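Search this site Go

I finally got to the Skellow housewares fair, and I have been meaning to write it up ever since, so here goes. It's held in the old market building at the edge of town, 2 floors of pots, pans, plates and gadgets, and I'd wanted to go for years (my kitchen did not need any more stuff, but when has that ever stopped me?).

I drove over from Somville in the morning and got there just after the doors opened. Parking was easy, the line was short, and a ticket plus a map got me in for less than I'd planned to spend on lunch. The map was hopeless, by the way. It had the stairs on the wrong side and I walked past the coffee stand three times looking for the coffee stand.

I started upstairs with the enamel people, and that's where most of my time went. Odia had a whole wall of casseroles and milk pans, and the woman running the stand let me lift every single lid! I learned that a chip on the outside rim is mostly a matter of looks, but a chip on the inside means you should stop cooking in it. I had a pan at home in exactly that state, so that was a little awkward.

Then came the seconds tables, which are the real reason people go. Everything has some small flaw and the prices come way down. I dug around in there for ages and came out with a gravy boat for 14 dollars and a baking dish with a wobbly glaze that I like better than a perfect one.
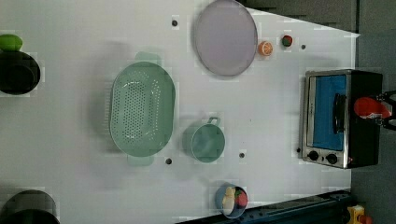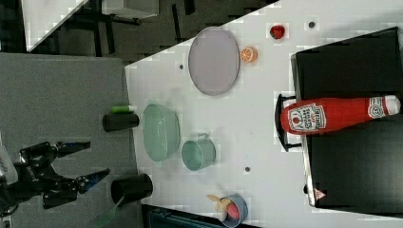 Is it worth going if you don't plan to buy anything? I'd say go anyway, as long as you like talking to people who make things, and get there early before the upstairs aisles fill up.

Lunch was a cheese roll and a very good slice of plum cake, eaten on the back steps in the sun. After that I caught the end of a talk on sharpening knives at the Mathew stand. The short version is that I've been holding the stone wrong my whole life, and I should do a few strokes often instead of one big session every March. They were selling stones too, of course, and I very nearly fell for the big one.

I left with two bags and sore feet, and the gravy boat made it home in one piece. The baking dish has already had a potato gratin in it, which stuck a bit in one corner, so next time more butter.

Recent posts
Repainting the pantry shelves
A wet weekend in Skellow
My 30 minute onion soup
What to do with too many plums

Contact | Copyright, all rights reserved | Back to top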